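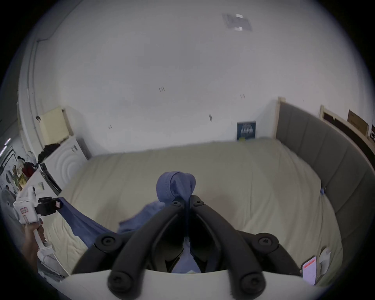 床单和被套的几条笨办法

先说明立场：我不是那种每天早上把床铺得像酒店的人。我铺床的标准是，远看像有人住，近看不像出过事。以下这些办法都是在这个标准下试出来的，要求更高的朋友请另找高明，我这里的天花板就这么高。

洗之前

被套翻面再洗。里面那层每天贴着被芯，积的绒毛比外面多得多，不翻面，四个角里的灰团会跟你过一辈子。拉链或扣子要拉上，否则洗完一打开，枕套、袜子、一条你以为丢了的内裤，全在被套肚子里拧成一根麻花。

深色和浅色分开，这话你妈说过，我再说一遍。新买的蓝色床品头两次单独洗，水里放不放盐随你，我放过，也没放过，掉色掉得一样认真。

洗衣液别倒多。瓶盖上的刻度线画得比毛孔还细，大家都凭手感，手感的结果是床单晾干以后硬得能立起来。减到平时的一半，多漂一遍，软得很快。柔顺剂我已经不用了，毛巾用了它以后基本上只会把水推来推去。

甩干

大件一次只洗一套。我曾经为了省一次水，把两条床单和一床被套硬塞进去，洗衣机走到阳台门口才停下来，机身和墙之间夹着一只拖鞋。我那台是 Valten 的老机器，脾气不好，但道理是通用的：滚筒里至少留一个手掌的空。

甩干完马上拿出来抖。抓住两个角，用力甩三下，褶子能去掉一大半。放到晚上才想起来的，就别抖了，重新漂一遍，或者接受命运。

晾

床单对折搭在杆上，别让中线正好压在杆上，偏一点，不然正中间会留一道印，铺上以后像给夫妻俩画的国界。

被套晾的时候开口朝下，里面灌得进风，干得快。梅雨天在里头塞两个衣架撑开，丑是丑，但第二天真能收。五月以后太阳毒，深色的翻过来晾，正面朝里，能多蓝一年。

夹子不要夹在松紧带上。我有一条床笠就是这么废的，四个角松了三个，睡到半夜自己卷成春卷，我是馅。

套被套

这件事值得单独写一节，毕竟有人为它吵过架。

我用的是卷的办法。被套翻成里朝外，平铺在床上，开口在床尾。被芯铺在上面，四角对齐，有绑带的把绑带系好。然后从床头往床尾卷，两层一起卷，卷到底是一根大蛋卷。把开口从两头翻过来包住蛋卷，扣上中间几颗扣子，再往回滚开。第一次做会怀疑人生，滚到一半特别像变魔术失败，别停，继续滚。

绑带断了不用缝。拿四个发圈，从被套外面连同被芯的角一起捏住，扎紧就行。外面会鼓出四个小疙瘩，不碍事，晚上摸到还以为是设计。

要是连发圈也懒得找，Kisside 有一种被角夹，一包 4 个，带一根解锁的小针。针一定会丢。买回来先把针粘在柜门内侧，我粘过，后来柜门内侧多了一块胶，针还是丢了。

床笠

尺寸看床垫厚度，别只看长宽。200 厘米长的床垫，厚一点的，配浅口床笠，永远差那么一个角。商品页上写的“适合大多数床垫”，意思是不适合你这张。

先套床头两个角，再套对角，最后那个最难的留给膝盖：用膝盖把床垫压弯，顺势勾上去。背不好的人把床垫先抬起一头垫个枕头再套，省力不少。

洗标所在的那个角，固定套在床头右边。记住这一条，以后再也不用把床笠转三圈找长短边。没有洗标的，自己拿线在角上缝两针，颜色越难看越好认。

收纳

成套的收法到处都有教：床单、被套、一只枕套叠好，全塞进另一只枕套里。这招真管用，唯一的毛病是塞完像一块砖，柜子里码五块砖，抽最下面那块的时候其余四块会跟着出来看热闹。竖着放，像放书那样，就好了。

床笠叠不平，我放弃了。网上的教程我看过不下十遍，把一个角翻进另一个角，手在里面像木偶，最后摊在床上叠三折，跟视频里一模一样，除了形状。现在我把它大致弄成长方形，塞进枕套砖头里，谁也看不见。

樟脑丸不要直接碰布料，用纸包着。我更喜欢放一块没拆的肥皂，Brellar 那种最便宜的白皂就行，拆了外包装，留里面那层纸。味道淡，放到没味了还能拿去洗袜子。

几种常见的污渍

血渍用冷水，马上冲，用热水等于定妆。冲完抹点肥皂搓一搓，泡着去干别的。

咖啡先拿干布吸，别擦，擦一下面积翻一倍。剩下的浅印子用白醋兑水拍，再照常洗。

汗黄的枕套，用氧系漂白粉加温水泡一晚，白色的效果好，蓝的先在缝边里试一小块。含氯的那种不要碰有颜色的布，我有一条床单上有一圈白斑，形状像某个岛国，至今没查出来是哪一个。

口红和粉底，用洗洁精，干着抹上去，等几分钟再下水。防晒霜也归这一类。

起球的床单，拿一把旧剃须刀轻轻刮，布要绷紧。电动的去球器也行，我那个 Leclerc 的用了三年，声音像在审问蜜蜂，球倒是去得干净。刮的时候避开缝线，一刮一个洞，洞会长大。

多久换一次

夏天一周，冬天两周，养猫的自己看着办。枕套可以换得勤些，多备两只，单换它也就一分钟的事。

换下来的旧床单别扔，剪成大块当抹布，裁边的时候顺着布纹撕，比剪刀直。厚的那几条留整张，刷墙的时候盖沙发。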